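Setting up your Oleo room heater

Section 3: First switch-on and the weekly timer

By now you should have the Oleo out of its box, the wheels clicked on underneath and the heater standing the right way up. If the wheels aren't on yet, go back to Section 2 and sort that out first. I know it's tempting to plug it in and see - please don't.

Before you start

Give the heater an hour to stand upright before you switch it on. It's full of oil, and the oil will have sloshed about if the box was carried on its side. Mine came up two flights of stairs upside down, so I left it overnight.

Pick a spot with clear space on every side. The leaflet says 25 cm from walls and furniture, and I'd go for 40 cm if there's a curtain anywhere near.

Caution: plug straight into a wall socket. No extension leads, no adaptors, no multi-way blocks.

First switch-on

1. Check that the power dial on the front is at 0.

2. Push the plug firmly into the wall socket and turn the socket on. The small light next to the display should glow amber. No light? Try the socket with a lamp before you blame the heater.

3. Turn the power dial to I. There are two settings, I and II, and the first one is plenty for now.

4. Turn the thermostat knob all the way clockwise until it stops. You'll hear a click as the heater comes on.

5. Open a window and leave it running for around 40 minutes. There'll be a smell, a bit like hot dust. It's the coating on the fins warming up for the first time and it goes away after a run or two. Carla Farah, who tested the draft of this guide for me, says hers lasted into the second evening.

Note: ticking and gurgling are normal while it warms up and cools down. A steady hiss isn't, and nor is any oil on the floor. In either case switch off, unplug and get in touch with the shop.

A light cloth over a table is fine in the same room, but the heater needs to stand well away from any edge that hangs down.

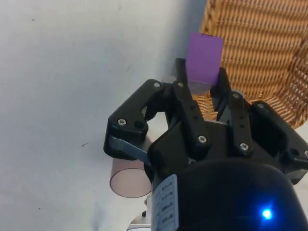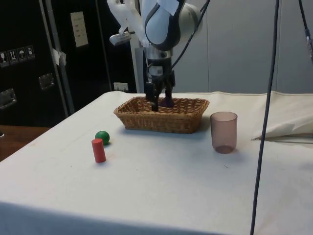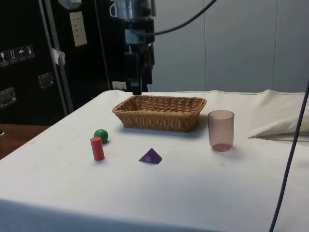

Setting the clock

6. Hold the button marked CLOCK until the hours flash. It takes longer than you'd think, so keep your finger there.

7. Use the + and - buttons to set the hour, then press CLOCK once to move to the minutes, and once more to finish. It's a 24-hour clock, so eight in the evening is 20:00. (I got this wrong for a whole week and couldn't work out why I was waking up to a freezing room.)

Setting the timer

8. Press TIMER. The display shows P1, the first of 8 programmes.

9. Choose your start time with + and -, press TIMER, then choose your stop time the same way.

10. Press TIMER again and pick the days. You can have one day, weekdays, the weekend or the whole week.

11. Hold TIMER until you hear a beep. A little clock symbol now shows in the corner, and the programme is saved.

The power dial has to stay on I or II for the timer to do anything. If you turn it to 0 at bedtime out of habit, the morning programme won't run.

Caution: only use the timer if you're sure nothing will be left on or against the heater when it comes on. Never dry clothes on it.

Finding the right temperature

12. Let the room get comfortably warm, then turn the thermostat slowly anticlockwise until it clicks. Leave it there. From now on the heater will turn itself on and off to keep the room at that level.

If it keeps clicking every minute or so, it's probably standing in a draught. Try moving it along the wall, away from the door, and do step 12 again. Switch it off and let it cool before you wheel it anywhere.

Child lock and wheel care are in Section 4.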